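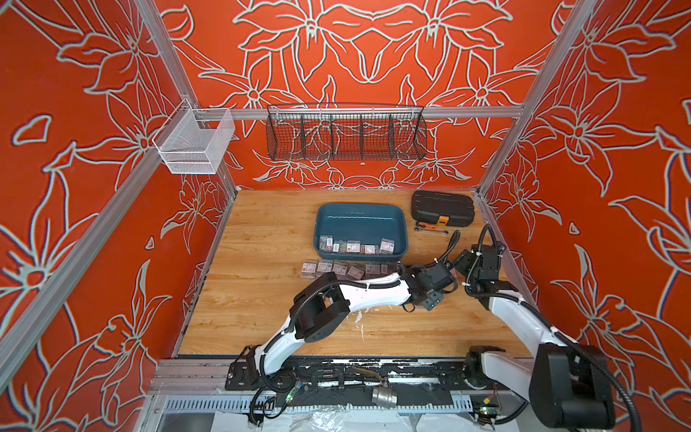
Dakstead酒庄将于4月推出Flisari单一园浸皮白葡萄酒

老藤马尔维萨与丽波拉混酿，首个年份为2018，总量3000瓶，采用配额方式发售

2020年1月10日，Sosum谷地——Dakstead酒庄今日宣布，将于今年4月正式推出产自Flisari葡萄园的单一园浸皮白葡萄酒。该酒款定名为Dakstead Flisari 2018，由马尔维萨与丽波拉两个白葡萄品种混酿，带皮发酵，经大型旧橡木桶陈酿后装瓶。首个年份共灌装3000瓶，全部为标准瓶，不另设大瓶装。

Flisari园此前的葡萄一直用于酒庄的村级干白。自2018年份起，园中老藤部分单独采收、单独酿造，年轻葡萄藤的果实仍归入村级酒。村级干白的名称、酒标和供货安排均不受影响，现有客户无需更改订单。

关于Flisari葡萄园

Flisari园位于Sosum谷地东侧的山坡上，总面积5公顷，最高处海拔481米，是Dakstead名下位置最高的一块葡萄园。园地朝向东南，上午受光充分，傍晚较早进入山影，夏季夜间气温明显低于谷底。由于地势较高，这里的葡萄通常是酒庄每年最后采收的一批。

园中土壤以泥灰岩和砂岩交替风化而成的碎屑为主，表土较薄，坡顶多处可以见到裸露的岩层。坡脚的土层较厚，含黏土较多，保水能力强于坡顶。酒庄在接手这块园地之后，曾请人按行距挖取剖面，结果显示坡顶与坡脚的差别比预想中大。此后的修剪、疏果和采收都按上下两段分别安排，两段的葡萄也分别入罐。

坡顶的老藤树龄近80年，以马尔维萨为主，间有少量丽波拉，当初栽种时未按品种分行。老藤采用低矮的单杆整形，行间狭窄，拖拉机无法进入，除草、打药和采收一律由人工完成。坡脚的葡萄藤是后来补种的，整形方式改为铁丝篱架，丽波拉的比例较高。

Flisari园自接手以来没有使用过除草剂。行间隔行留草，春末割草一次，割下的草留在原地；另一半行间浅耕。病害防治以铜制剂和硫磺为主，用量按当季降雨情况调整。酒庄目前没有为该园申请有机认证，也不会在酒标上使用相关字样。

2018年份的生长情况

2018年的冬季较长，萌芽时间偏晚，Flisari园因此避开了春季的一次霜冻。谷底部分地块在那次霜冻中有减产，山坡上未受影响。开花期天气稳定，坐果整齐，老藤上的马尔维萨果穗比往年略大，酒庄在夏初做了一次疏果，把过于拥挤的果穗剪去一部分。

夏季前段雨水较多，霜霉病压力偏大，老藤地块的打药次数高于前一年。进入盛夏以后转为干热，坡顶薄土处的葡萄藤一度出现轻微缺水，基部叶片有发黄现象，转色略有推迟。采收前的一段时间昼夜温差拉大，葡萄酸度保持得较好，果皮厚实，适合带皮发酵。

采收分两次进行。第一次采丽波拉，以保留酸度为主要考虑；第二次采马尔维萨，等到果皮呈现黄褐色斑点、籽完全变硬后才动手。葡萄用小筐装运，在园中做第一遍挑选，运回酒窖后在分选台上再挑一遍。灰霉感染的果穗全部剔除，没有进入这款酒。

酿造过程

两个品种全部除梗，不做压榨，整粒入开口木制发酵槽。发酵由葡萄自带的酵母启动，未添加商业酵母，也没有调酸或加糖。发酵期间每天人工压帽，温度较高的几天增加一次，发酵结束后停止压帽，将槽口盖上，让皮渣继续与酒液接触。

丽波拉的浸皮时间较短，马尔维萨较长。酒庄在此前几个年份里做过小批量试验，尝试过从数日到数月不等的浸皮长度，每一批都单独装瓶留样。试验显示，Flisari的丽波拉果皮单宁较粗，浸皮过长会使收尾发苦；马尔维萨的单宁较细，延长浸皮后香气层次更完整。2018年份的做法依据这些试验结果确定。

出槽之后，自流汁与轻压汁合并，重压汁另作他用。酒液转入大型旧橡木桶，在桶中自然完成苹果酸乳酸转换，带细酒泥陈酿，期间没有搅桶。两个品种在陈酿后期才进行调配，调配完成后又回到桶中放置了一个冬天以外的完整夏季，使其融合。装瓶前换桶一次，未下胶，未过滤，装瓶时加入少量二氧化硫。

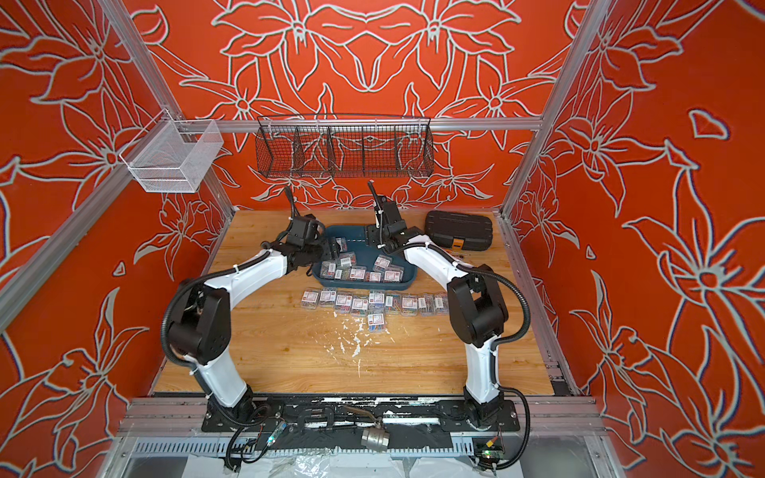 由于未经过滤，瓶中可能出现少量沉淀，属于正常情况。建议开瓶前将酒瓶直立放置一夜，倒酒时留下瓶底部分。喜欢酒体更浑厚的饮用者，也可以在开瓶前将酒瓶轻轻翻转，使沉淀均匀分布后再倒出。两种方法酒庄品鉴室都在使用，侍酒时会先询问客人的偏好。

风格与饮用建议

Dakstead Flisari 2018呈深金色，略带琥珀色调。刚开瓶时香气较为收敛，以干草、洋甘菊和橙皮为主，接触空气后逐渐出现杏干、蜂蜡和少许烘烤坚果的气味。入口干型，酸度中等偏高，单宁可以清楚感觉到，质地细密，中段有黄桃和榅桲的果味，收尾带咸感和轻微的茶叶涩味。

饮用温度建议略高于普通干白，接近轻酒体红葡萄酒。温度过低时单宁会显得生硬，香气也难以展开。杯型宜选用杯肚较大的白葡萄酒杯，或普通红葡萄酒杯。年轻时饮用建议提前开瓶，或倒入醒酒器中静置一段时间。开瓶后塞好瓶塞放入冰箱，可以在之后数日内继续饮用，第二天的状态往往比刚开瓶时更开放。

配餐方面，这款酒适合味道较重、油脂较多的菜肴。酒庄品鉴室在内部试饮时搭配过烤猪肘、蘑菇炖饭、熟成硬质奶酪和本地的烟熏鳟鱼，效果都比较好。亚洲菜中可以考虑红烧类、酱香类以及带有香料的禽肉菜，例如卤鸭和盐焗鸡。较甜的菜和辣度很高的菜不太合适，前者会使酒显得酸瘦，后者会放大单宁的涩感。生蚝和清蒸类海鲜更适合搭配酒庄的村级干白。

在陈年潜力方面，酒庄目前还没有足够长的记录可以参考。早期试验批次中留存最久的几瓶近期开启，果味仍然完整，单宁有所软化，颜色略有加深。有条件储存的客户可以留下一部分继续观察，存放时应避光，保持温度稳定，酒瓶平放。

瓶身与酒标

Flisari 2018使用深色厚肩瓶，瓶身重量比酒庄以往的单一园酒款有所减轻。酒标由Valentini印务承印，采用未涂布棉浆纸，单色印刷，图案为Flisari园的等高线。正标上只有酒庄名、园名和年份，品种、浸皮说明和装瓶批号放在背标。背标分为本地语言和英文两个版本，其他市场由进口商按当地规定加贴。

封瓶使用天然软木塞，外覆短蜡封。蜡封质地较软，开瓶时无需刮除，可用开瓶器直接穿过蜡层钻入木塞。外箱为六瓶装平放纸箱，内隔板用再生纸浆压制，不使用泡沫材料。

Valentini印务同时负责酒庄村级酒标的更新。新版村级酒标只调整纸张和背标文字，正面图案不变，新旧两版会在市场上并存一段时间，酒液没有区别。

发售安排

Dakstead Flisari 2018将以配额方式发售。现有进口商和经销商将收到各自的配额通知，确认后在4月统一发货。配额依据过去几个年份的单一园酒款采购记录制定，同时为新开市场预留一部分。未被确认的配额将退回酒庄，按照登记顺序提供给候补客户。

餐饮客户可以通过所在地区的经销商订购，酒庄不向餐厅直接供货。部分数量留作餐饮渠道专用，这部分酒不进入零售，经销商在分配时需要注明用途。希望按杯销售的餐厅，可以向经销商索取一份侍酒说明，其中包括开瓶后的保存方法和建议温度。

私人客户可以在酒庄品鉴室现场购买，或在邮寄名单中登记。邮寄名单上的客户会在发售前收到订购表，每位客户有购买上限，具体数量视登记人数而定，届时在订购表中列明。酒庄不接受电话预订，也不接受提前付款。气温较高的地区，发货时间可能提前或推迟到适合运输的季节，运费按实际目的地计算。

价格将随配额通知一并公布。酒庄方面表示，Flisari的定价会高于村级干白，与现有单一园红葡萄酒处于同一区间，今后各年份不会因产量多少做大幅调整。

品鉴活动

发售前，Dakstead将在酒庄内举办一场面向行业客户和媒体的品鉴会，内容包括Flisari 2018、同年份村级干白，以及两个品种单独陈酿时留下的桶样。参加者可以对比丽波拉与马尔维萨在调配前的不同表现。天气允许的情况下，品鉴会后安排步行参观Flisari园坡顶的老藤地块，园内路面不平，请穿着适合行走的鞋。

品鉴会需提前报名，每家机构限两人参加，吐酒桶和饮用水由酒庄准备。因场地所限，现场不提供正餐，只提供面包和奶酪。无法到场的媒体可以申请样酒，申请时请注明所属媒体、用途和收件地址。样酒数量有限，酒庄会在收到申请后逐一答复。

面向公众的开放品鉴将在发售之后进行，时间另行通知。品鉴室的日常接待不受影响，但在发售当月，Flisari 2018只提供小份试饮，每位访客一份。

后续年份

Flisari 2019已经完成发酵，目前在桶中陈酿。2019年的坐果情况不如2018年整齐，老藤马尔维萨产量偏低，酒庄预计该年份的瓶数会少于首个年份，最终数量要等调配之后才能确定。从目前的桶样看，2019年份酸度更高，单宁更紧，可能需要更长的桶陈时间，发售日期暂不公布。

如果某一年老藤果实达不到单独装瓶的要求，酒庄会将其并入村级干白，该年份不出单一园酒款。园中缺株的位置今后将以老藤自身的枝条扦插嫁接补植，补植的植株在进入稳定结果期之前，其果实不用于Flisari单一园酒。

坡顶一段石墙在前一年的秋雨中有局部坍塌，修复工作计划在修剪结束后开始，以干砌方式恢复，不使用水泥。施工期间，穿过园地上缘的步行小路会临时改道，入口处将设置指示牌。

关于Dakstead酒庄

Dakstead是一家位于Sosum谷地的独立酒庄，种植和酿造白葡萄与红葡萄，全部酒款使用自有葡萄园的果实。产品分为村级和单一园两个级别，村级包括一款干白和一款干红，单一园酒款在条件合适的年份推出。酒窖设在谷地北端的旧石屋内，发酵、陈酿和装瓶都在同一处完成。品鉴室全年开放，冬季需要预约，采收期间暂停接待。

Sosum谷地为南北走向的山间谷地，葡萄园多分布在东西两侧的中坡，谷底以果园和牧草地为主。当地传统上以白葡萄品种居多，浸皮酿造过去是农户家中常见的做法，多供自家饮用，较少装瓶出售。

媒体与行业联络

媒体样酒申请、品鉴会报名和资料索取，请与Dakstead酒庄媒体联络处联系。来信请在标题中注明“Flisari 2018”。进口商和经销商的配额问题，请直接联系各自的销售窗口。

随本新闻稿可提供以下资料：Flisari 2018技术说明单，Flisari园地块图，酒标电子文件，侍酒说明。上述资料备有中文和英文版本，转载技术说明单内容时请注明来源，酒标电子文件仅限于与本酒款有关的报道使用。

（完）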